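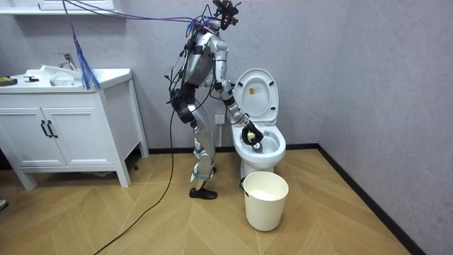 The bathroom at Virar

Our open day stop in September was the model bathroom. It's small - a vanity and a white one-piece toilet with a two-part chrome flush button. 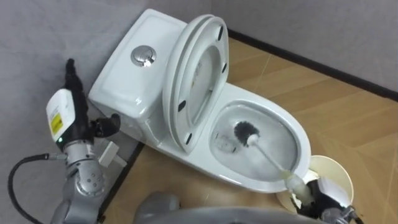

The brush has a long white handle, and a holder stands by the bowl. Entry was free, and the Gunn bus stops outside.

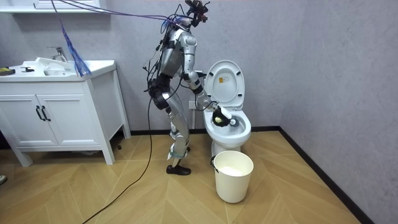
Page 206

Seat and lid were up for the scrubbing. I'd have liked more on bowl shapes.

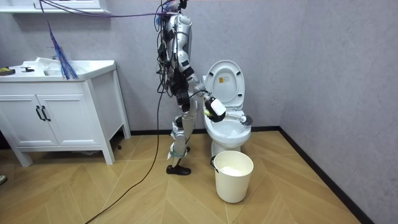 Getting there

Parking has 300 spaces - use the Rurier side.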